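Recording approach-and-press episodes for the call button task

These steps cover one recording block on the mobile base with the head camera and both wrist cameras running. The output is a set of teleoperated episodes in which the robot drives across the carpet, lines up with the elevator wall and brings a closed fingertip to the call button. If you are recording the shelf task or the door task, the folder layout is the same but the start poses are not.

Before you start

Charge both batteries. Check that the Rekden recorder is at the same version on the base computer and on the operator laptop. A mismatch will not stop recording, but the timestamps on the wrist streams will be written in the old format and the Juntunen converter will reject them at the end of the day.

Create the session folder with the site name first, then the task name, then the operator's initials. Leave the date out. The recorder adds it.

Step 1. Set the head camera pitch

Drive the base to the start line with the elevator ahead and to the left. Tilt the head down until the floor fills the lower half of the view. The call button panel must still be inside the upper edge. If the panel is lost, the policy has no target at the start of the episode and tends to learn a fixed drive path. Lock the pitch and write the value in the session notes. 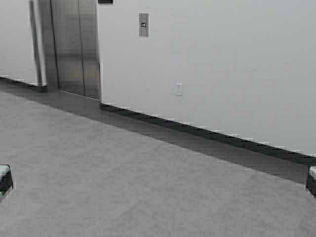

Do not correct the pitch between episodes. If the head has been bumped, close the session and open a new one. Mixed pitch values inside a session were the main fault in the first Erau set, and Raimo Väisänen had to split it by hand.

Step 2. Check the wrist cameras

Close both grippers fully. On each wrist stream, the line between the two fingers should run up the middle of the view. Small errors are fine as long as they are constant. Clean the lens cover with a dry cloth and check again.

Exposure is set to manual for this task. Auto exposure shifts when the wrist turns from the carpet to a pale wall, and the shift lasts long enough to wash out the part of the episode that matters most. Use the stored profile "wall-near" and leave the gain alone.
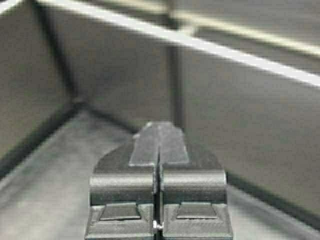 Save a single still from each stream into the session folder under "check". The converter ignores this subfolder. Reviewers use it to compare sessions when a camera mount is suspected of having moved.

Step 3. Record the approach

Start the recorder, wait 2 seconds, then move. The still period is used to align the streams. Drive at the low speed setting and keep the grippers closed for the whole approach.

Change the start pose with every episode. The Vusside script prints a list of poses in random order. Follow the list. Operators who pick their own poses drift toward the easy ones, and the far right side of the floor ends up with almost no data. Some of the listed poses face away from the wall, and the operator has to turn the base before driving.

Leave furniture and boxes where they stand. Background objects should differ from session to session, and clearing the floor removes variation that the model needs.
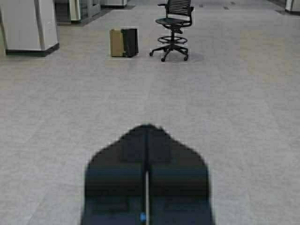
Wrist view with the fingers closed, facing open floor, chair and boxes beyond.

If a person walks through, keep recording and add the tag "person" to the episode. Stop only when there is a risk of contact.

Step 4. Line up with the wall

Slow down once the baseboard shows in the wrist view. Bring the base to rest before raising the arm. Moving both at once is possible, but the combined motion is hard to repeat and the labels for the two phases overlap.

The white wall plate is a known distractor. It is larger in the wrist view than the call button during the low part of the approach, and an early policy reached for it. Include episodes where the plate stays in view for several seconds and the arm continues past it. One in every 12 is enough.

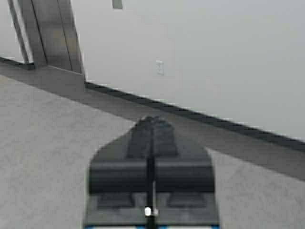

Raise the arm in a single smooth motion and finish with the fingertips level with the button. Press, hold briefly, withdraw, and stop the recorder after the arm is back at rest. A missed press is kept. Tag it "miss" and do not try again inside the same episode.

Step 5. Review and upload

A full block is 50 episodes. Take a break after every 15. Operator fatigue shows in the data as jerky wrist corrections near the button.

Play back the first and last episode of the block at normal speed. Look for dropped frames on the wrist streams and for any change in the head view. Then run the converter. Episodes that fail the timestamp check go into "hold" and should not be renamed.

Uploads close on Friday at noon. Anything later goes into the next training run. Send questions about tags to Jouko Harju and include the session folder name.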